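Meenakshi Chaturvedi has spent most of May persuading two robot arms to handle groceries, and she would like it known that she used to have hobbies. I met her at Orkberg, where she runs the collecting of examples for a project called Trokine.
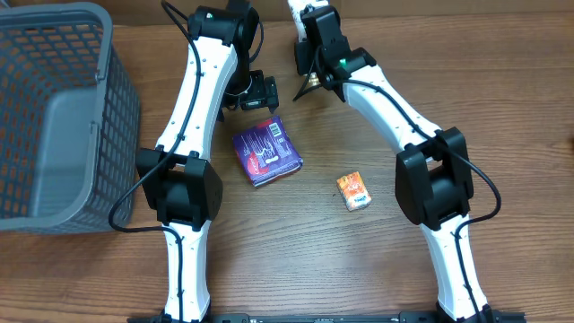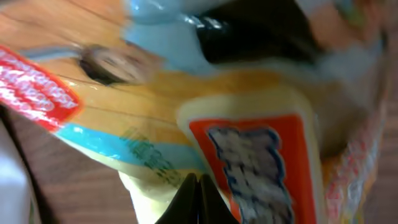
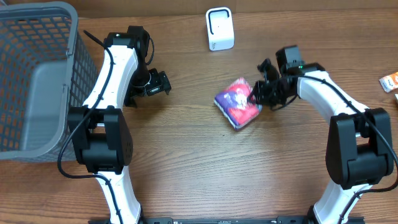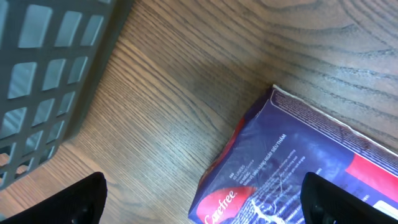
Packets and boxes on the Trokine table, from overhead and from the wrist cameras.

An example, in her trade, is one go at one job, steered by a person and recorded from start to finish. The system learns by copying. They have 2333 so far, of which 864 involve soft packaging.

"A box is a gentleman," she says. "You know where his corners are. Film wrap crinkles, it shines, it changes its mind while you're holding it."

The shine bothers her most. From the wrist, a glossy packet at close range is mainly glare and smeared lettering, and she keeps those recordings in. "If we only gave it the pretty ones, it would panic at the first crisp packet."

Her colleague Isauro Olvera does much of the steering. I asked whether he was good at it.

"I'm consistent," he said. "Which is a problem. It's learned my bad habits."

Chaturvedi has therefore brought in Minttu Kuusisto, who approaches everything from the other side and is, by general agreement, slower. A session lasts two hours — roughly, if the tea holds out — and they change over halfway.

What would be enough examples? "Gumaro asks me that," she says of Gumaro Manríquez, who signs off the budget. "I tell him eight more. I've been telling him that for a while."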